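Dandach Moves Token Custody Service to Hilau Network

24 April 2026 – Dandach, a digital asset custody provider, said today that it has completed the move of its token custody service to the Hilau network. Customer deposits and withdrawals on the new network opened this morning.

The move was first announced in February and covers all business accounts. Balances were copied over at the close of the last settlement window, and account numbers stay the same. Customers who hold tokens on the old network through Dandach do not need to send anything or sign a new agreement.

Dandach will support withdrawals to the old network for another 50 days. After that, requests to old-network addresses will be rejected and the tokens returned to the customer's account. Deposits sent to an old address after the cutoff may take longer to credit and will be handled by the support desk case by case.

"Our customers asked for faster settlement and a fee they could predict," said Hollis Greenberg, chief executive of Dandach. "Hilau gives us both. The price of the tokens will do what it does, but moving them should be routine."

Under the new setup, each withdrawal needs approval from two of the three people named on a business account. The old service needed only one. Account owners can change the named people from the security page, and any change takes effect after a waiting period of three days.

Turunen, a software firm that reviews blockchain code, checked the transfer contracts before launch. It reported two minor issues, both fixed before customer balances were moved. The full report is posted on the Dandach support site.

"We looked at how the contracts behave when a transfer fails partway," said Cletus Fitzsimmons, lead reviewer at Turunen. "That is where we spent most of our time – the simple transfers were fine from the start."

Skikasance, a payments company that uses Dandach to hold its reserves, was the first customer to switch and has been running on Hilau as a test account since February.

Custody fees are unchanged. Network fees will be shown before each withdrawal is approved and charged in the token being moved.

Media contact: Dandach Press Office, extension 911

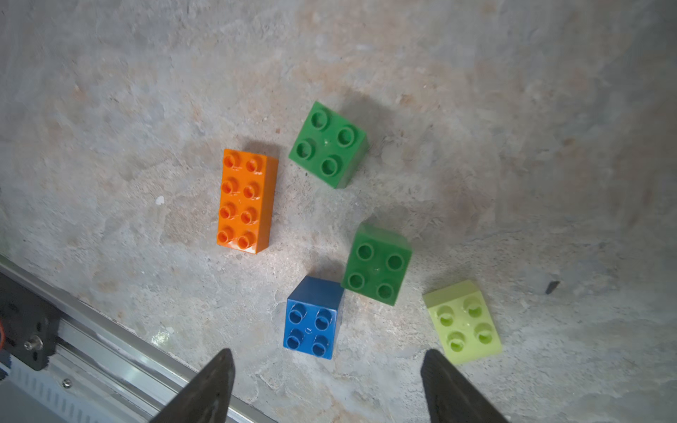

Do customers need a new wallet address to make deposits on Hilau?
Every account has been given a new deposit address, listed on the account page under Receive. Use it for all deposits from now on and remove the old one from any saved payment lists.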